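## News from the gripper bench

*By Doina Kolev, Mestside Robotics Workshop*

In the last issue I promised to tell you how our comparison of the two grippers is going, and several members have asked me at the Saturday meeting if there is a winner already. There is not, but we know much more than we knew in spring, and I would like to share it before the summer break.

For those who joined recently: we are choosing one parallel gripper for both arms of the workshop. The first candidate is the Clotia, which opens wide and has long tapered fingers. The second is the Bruvedix, which is shorter and heavier and closes with more force. Both can be mounted on our arms with the same adapter plate, so the choice depends on how they work with our tasks and with our wrist camera.

We decided to begin in simulation. Marietjie Khumalo prepared the models of both grippers and wrote a small program that moves the simulated arm to a start pose, opens the fingers, closes them on a part and lifts it. Each gripper made 100 attempts with the same part and the same controller settings. The Clotia lifted the part and held it in all attempts except 9. The Bruvedix failed in 42. I must say that I expected the opposite result, as I have used a Bruvedix at my former work and I like it very much.

Marietjie looked at the failures one by one, and she found that most of them had the same cause. The short fingers need the arm to come very near to the table, and our controller slows down there and sometimes stops before the final position. The gripper then closes too high and catches only the top of the part. With a different approach angle the number can become better, and we will repeat the test in this way, so that the comparison is fair.
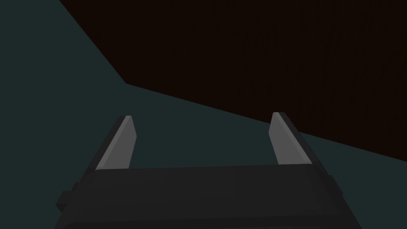
The second question was the camera. We want to keep it on the wrist, looking over the gripper toward the fingers, because a camera on a stand is always moved by somebody who needs the space. From the wrist, a wide housing takes a lot of the view. We tried several mounting heights in the simulator, and a higher camera sees more of the table but makes the finger tips small, which is bad for the program that must find them. For now we keep the lower position. If you have experience with a tilted mount, please write to me.

One more lesson concerns colors. When the fingers and the table are both dark, the edge detection becomes unreliable, and the light inner faces of the fingers help it a lot. Marietjie wants to try light pads on the real gripper too. The Ríos shop has sheets of gray silicone in stock, and we will order one.

In July we continue with the real arms. The loan period for the Bruvedix is 9 weeks, so there is time to repeat the test with the new approach angle and also to try soft parts, which the simulator does not treat well. If you would like to help, the bench is open on Saturday from ten in the morning. Please bring small parts from your own projects, especially the ones that you find difficult to grasp.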